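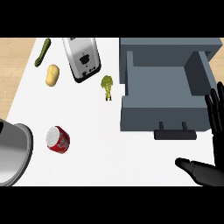

About Us

Filed under: Company / Who We Are

Lallcombe writes working rules for robots that handle household things. We also test those rules, mostly in simulation, and we publish the ones that hold up. Our customers are companies that build or buy robot arms for kitchens, care homes and small stores, and that need something clearer than "be careful around drawers."

The company was started by Phúc Đỗ, who had spent years writing safety procedures for packing lines. On a packing line the boxes are all the same and the floor is marked with tape. A kitchen counter has a pot at one end, a potato in the middle and a drawer somebody left open. The old procedures did not say much about that, so Phúc began writing new ones.

We are a small office on the second floor of the Pakbridge building, above the print shop. Visitors should use the side entrance. The front door sticks.

What we work on

Our main product is the Clilwood Rules, a set of 40 short rules for two-armed robots at a counter or table. Each rule fits on one page. It says what the robot must do, what it must not do, and how a tester can check it. If a rule can't be checked, we take it out. We have taken out quite a few.

The rules are grouped by task: picking up, setting down, opening and closing, working near food, and stopping. The stopping section is the longest, and customers ask about it the most.

Every rule is tried in simulation before it goes to anyone with real hardware. The test library holds 247 scenes at present. Most of them are plain. A white counter, a cabinet with one drawer, a few groceries, an appliance. We keep them plain on purpose, so that when a run breaks a rule we can tell which one.

A rule must pass 100 runs in a row before we call it a draft. After that it goes to the review group, who usually send it back with questions.

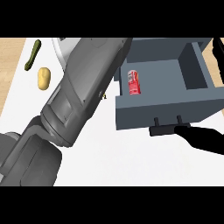 Rules for shared work between two arms take up most of our time at the moment. The standards we started from treat each arm as its own machine with its own space. That is fine until both arms have a reason to be at the same cabinet. Our drawer rule begins with a position check: with one arm at the handle and a can standing inside the drawer, the tester has to know where the other arm is, all of it, including the forearm. A forearm that reaches across the counter between the cabinet and the vegetables has to keep clear of both. Many written procedures track only the gripper – we ask for the whole arm. The same rule says that the handle may not be pulled or pushed while the other arm has any part inside the drawer.

We are also rewriting the rule on loose items. The old version said "the work area shall be clear," and no counter we have dealt with was ever clear. The new version says that anything on the surface must either be part of the task or be left alone.

How we work with customers

A customer sends us the tasks they want their robot to do, in ordinary words. We match those to the rules, build any scenes we are missing, and send back a list of which rules apply and how to test for them. Two people read every report before it leaves the office. We do not certify robots and we do not sell them. If you need a certificate, we will tell you who to talk to.

Our longest-running customer is Chukwu, who make kitchen equipment and have used the Clilwood Rules from the first draft. Several rules in the food section came from their notes.

Revisions come out each October. Old versions stay on the site with the changes marked. If you think a rule is wrong, write to us and give the rule number. We answer all of these, though in the weeks before a revision it can take a while.

Tags: robot safety, good practice, simulation, about the company

Shares: 2

Comments (3)

marden_k
Is the stopping section available on its own? We only need that part for a training course.

Lallcombe office
Yes, it's a separate download on the Rules page. Please keep the version number on the cover if you print it.

T. Oakes
Glad to see the whole-arm wording. Our old checklist covered the gripper and nothing above the wrist, and we had to add the elbow ourselves by hand.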